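How to Keep a Work Table Clear With One Basket and One Cloth

By Huw Penry

Every house I have lived in has had a table that collected things. In our first apartment in Stadthorpe it was the kitchen table, and we ate on our laps for most of a winter before either of us admitted there was a problem (the problem was mostly mail, plus a sewing machine I was going to fix). These days it's the long table in the back room, where I wrap presents, cut fabric, mend things and generally make a mess, and I'm happy to say I can have it clear in 7 minutes. I've timed it more than once, which will tell you what kind of person you're dealing with.

Several of you wrote to ask how I do it after I mentioned it in June, so I've set the whole thing down properly. You need a table, a plastic basket, a cloth and a little patience for the first afternoon. After that it more or less runs itself.

What you'll need

A small basket with holes in the sides. Plastic is best for this job, and white is my favorite as you can see when it needs a wash. The holes let air through, so a damp cloth won't turn sour on you overnight.

A cotton cloth you like looking at. I'm serious about this! I had a drawer full of gray rags for years and I never once reached for them with any pleasure. A striped dish towel, a napkin that has lost its brothers and sisters, the good half of an old shirt, any of those will do nicely.

A spot for long things, of which more below.

Step 1: Take everything off

Yes, everything, even the lamp. Put it all on the floor on an old sheet and give the bare top a wipe with warm water and a drop of dish soap, going along the grain if your table has one. Dry it straight away with a second cloth. Standing water is hard on a table, and it gets into the edges first. If you find a sticky ring, lay a warm damp cloth over it while you have a cup of coffee and it will usually come up without scrubbing.

Step 2: Sort the sheet

Go through the things on the floor and make two piles, one for what you use at this table and one for what only landed there. Be strict. My first time through I counted 38 things on the sheet, and 17 of them were pens, most of them dead. The second pile leaves the room before you do anything else. Carry it out, shut the door behind you, and deal with it later with a clear conscience.

Step 3: Give the basket a corner

Put the basket at a back corner of the table, on the side you don't reach across. I'm right-handed, so mine goes back left. Try it for a day or two and move it if your elbow keeps finding it. Then lay the cloth in the bottom. Don't fold it into a perfect square, as you'll only resent having to do it again every evening. Dropped in and patted down is plenty.

The cloth earns its place twice over. It keeps small things from rattling or poking through the holes, and it's right there when you spill something, so you don't have to go hunting in the kitchen with wet hands while your tea makes its way toward the edge.

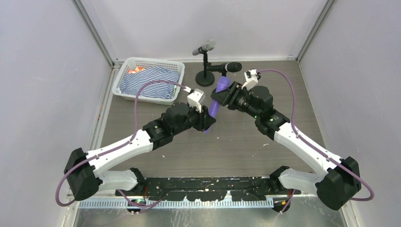

Step 4: Decide about the long things

Long, narrow things are the real trouble on any table. Umbrellas, rolls of gift wrap, knitting needles, cardboard tubes, the yardstick. They don't fit in a small basket, they roll, and if you lean them in a corner they slide down the wall at two in the morning and frighten the dog.

What has worked for me is a tall container on the floor beside the table leg. It needs to be heavy at the bottom, so a crock is good, or you can put a couple of clean stones in a lighter one. Anything with one end thicker than the other goes in narrow end down, with the thick end up where your hand can find it. It's a little top-heavy that way, so make sure the container comes at least halfway up the tallest thing in it.

When you have to move something long and a bit delicate, such as a roll of good paper, use both hands and keep them apart, one low down and one close to the top. I've creased more paper than I care to remember by grabbing it in the middle and swinging around to answer the phone.

Step 5: The evening reset

This is the part that takes the 7 minutes, and that's on a bad day. Long things go in the tall container. Small things you'll want tomorrow go in the basket, on top of the cloth. Anything else goes back to its own room. Then lift the cloth out, shake it over the trash, run it over the tabletop and drop it back in the basket.

If the basket is full, that's your signal to empty it. Please don't get a second one. I did, and then I had two full baskets and a table I couldn't see.

Washing day

Put the cloth in with the towels once a week, or sooner if it has met paint or gravy. Rinse the basket in the sink while the cloth is in the machine, using an old toothbrush for the little holes, and stand it upside down on the drainer. I keep a spare cloth so the basket is never without one.

If you share the table

Tell the others where the basket lives and what it's for, and then let them be a bit untidy in it. My wife puts her reading glasses in ours, along with seed packets and, last month, half a cookie. The table is still clear, so I eat the cookie and leave the seed packets where they are.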